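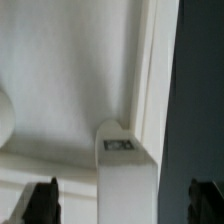 Stair posts and painted trim restored at Kerkel House

November 12, 2025

The Fleltari Housing Trust has completed the repair and repainting of the main staircase at Kerkel House, its residential building for older tenants. The staircase returned to full use this week, after a programme of work that began in October and lasted 14 working days.

The project covered the tall square-sided posts, the handrails, and the moulded trim along the walls of the stairwell. All of these have been finished in white, in keeping with the colour recorded when the building was first let to tenants. The rounded caps on the posts have been kept to their original pattern.

A survey carried out for the Trust in the spring found that two of the posts had worked loose at the base and that the paint on several others had built up so thickly that the shape of the caps was being lost. Sections of trim on the upper landing had also parted from the wall. The survey recommended repair in place wherever the timber was sound, and replacement only where it was not.

The contract was awarded to Brollora, a joinery firm with experience of occupied buildings. Its site manager, Emil Trummer, said that most of the posts had proved to be in better condition than expected once the old paint had been taken back.

"The timber underneath was generally very good," Mr Trummer said. "We replaced two posts in full and repaired the others where they stood. The caps took the most time. They are not quite regular in shape, and the new ones had to be turned and then finished by hand so that they would sit comfortably beside the old."

Residents continued to live in the building throughout. Work on the stairs was limited to the hours between 9 and 4, and one side of each flight was kept open at all times. A temporary handrail was provided on the open side. The lift was serviced before the work began and remained available, apart from one short stoppage which was dealt with the same afternoon.

Geum-ok Hong, who represents tenants on the Trust's building panel, said that residents had been consulted on the choice of finish. Samples of three paints were put up on the ground floor for a fortnight, and the majority of those who responded preferred a matt surface.

"The gloss was thought to be too bright under the landing lights," Ms Hong said. "Several people also asked that the posts should not be made any narrower, as they like to take hold of the cap when they turn at the landing. We were pleased that this was respected."

The walls of the stairwell were washed down and repainted at the same time. The Trust had at first intended to leave them until next year, but agreed to bring the work forward when it became clear that the new trim would otherwise have to be masked and touched up a second time. The additional cost was met from the planned maintenance budget.

Tarek Khalaf, head of property at the Trust, thanked residents for their patience. He confirmed that the contractor would return after six months to inspect the joints at the foot of each post and to make good any movement in the trim. Minor cracking along painted joints is to be expected in the first winter, he added – residents who notice any should report it to the building office in the usual way.

Residents are asked not to hang bags, coats or seasonal decorations from the post caps, and to avoid fixing notices to the painted surfaces with adhesive tape. A new noticeboard has been placed beside the ground-floor entrance for this purpose.

The rear staircase at Kerkel House is not affected by the present work. A decision on its repair will be taken when the survey of that part of the building has been received. Enquiries may be made to Na-rae Gil at the building office.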